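Home Sales Lettings Landlords News Contact

We use cookies to keep this site working and to see which pages get read. Accept all Manage settings

Vahidi opens second Borkeston rental office, takes on Fondovura buildings

July 2026

Vahidi Property Management has opened its second office in Borkeston, two doors down from the old bank on Steveo Street. Doors opened quietly, no ribbon. Keys were being handed over the same morning.

The new office will look after rentals on the east side of town, plus the Fondovura apartment buildings, which changed managers in May. Tenants there should have had a letter by now. If you haven't, call the office or stop in - the letter has your new payment details and the repair line number, and you will need both.

Parvaneh Mirzaei runs the new branch. She was on the repairs desk at the main office before this and says she asked for the job. "East side tenants were driving across town to drop off a form," she said. "Half of them gave up and so did I, a couple of times."

Six staff to start. Two of them do nothing but move-ins and move-outs, the rest split viewings, rent accounts and repairs. Fulgencio Ocampo stays in charge of both offices and will be at Steveo Street most afternoons until things settle down.

The company now manages roughly 2000 homes in and around Borkeston, mostly apartments, some small houses, a handful of units over stores. Ocampo said there are no plans for a third office. Asked again, he said the same thing.

What changes for tenants: not much. Leases carry over as they are. Deposits have already been moved and a statement goes out with the next rent notice. Anyone paying by check at the old Fondovura manager's window needs to stop, the window is closed and mail is only being forwarded for a short while. Pets already approved stay approved. Parking permits are good until the date printed on them, then they get swapped for the Vahidi kind.

Repairs are the sore spot. Fondovura tenants came over with a long list of open jobs, some of them going back to before the winter, and Mirzaei admits the paperwork that arrived with them was a mess. Every open job is being called on again. Leaks and heat first, then locks, then everything else. She would not give a date for teh end of the list but said tenants can ask for their place in it.

For landlords the fees stay put through the end of the year. New inspection reports come in the same format as the main office uses, sent by email unless you ask for paper. Ocampo wants owners to read the furnishings page in particular, as that is where most deposit arguments start.

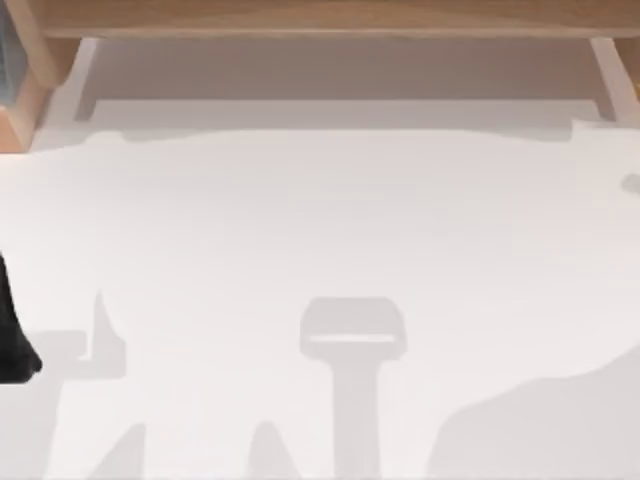 Furnished units get a fresh inventory before the next tenant signs. Mirzaei's team is writing down finish and wear for each piece, in plain words. Light tan wood with faint darker streaks, say, gets put down just like that, so that nobody argues at move-out over whether the streaks are part of the wood or something the tenant did. Tenants get a copy and can add thier own notes before signing.

Viewings for vacant east side units are booked through Steveo Street from now on. Main office will still take the call but will just pass it along. Bring ID and proof of income to the viewing if you want to apply on the spot.

There is a mail slot for after hours - checks and forms only, no keys please. Keys go to the desk and you get a receipt.

Office is at 2604 Steveo Street, Borkeston. Street parking out front, ramp at the side door.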